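I've had a soft spot for Memer mopeds ever since my uncle let me ride his round a car park, so you can imagine how my Sunday went when I heard the name is coming back. Properly back, too, with a frame number and a price list!

The new owner is Fatdale, a small outfit run by Leonie Hämmerli and Reto Lehner, who bought the drawings and the badge from the Stöckli family last winter. They're starting with one model, the Dustasent, a 100 cc single with spoked wheels and a proper kickstart (there's a button as well, for those of us with bad knees). It weighs 67 kilos without fuel. I've owned heavier toolboxes.

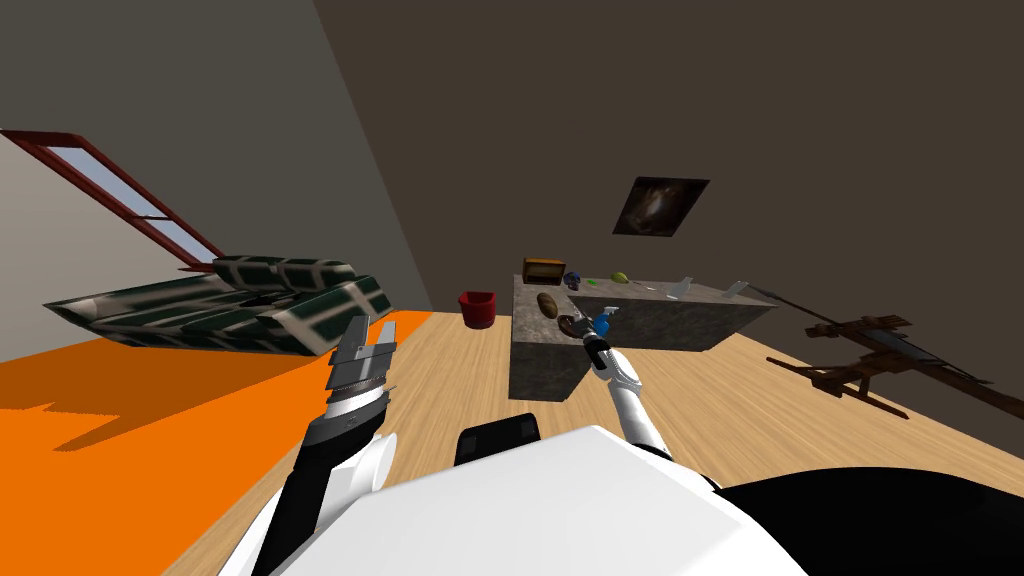
A light wood floor and a grey stone-textured counter, in a computer rendering.

Leonie told me on the phone that the first bikes go out in December, priced at 2,917 francs, and that two colours will be on offer, cream and a dark green she wouldn't let me call olive. I tried twice. Spares for the old models are coming too, starting with cables and carburettor gaskets, which will please Fabian Zaugg at the owners' club no end. He's been making his own out of cereal packets for years.

I do have one grumble, and it's the seat. The old ones had room for a friend and this one really doesn't, though Reto says a longer bench is on his list for next year. I've put my name down for a green one anyway and I'm hoping for a test ride before the roads get salty.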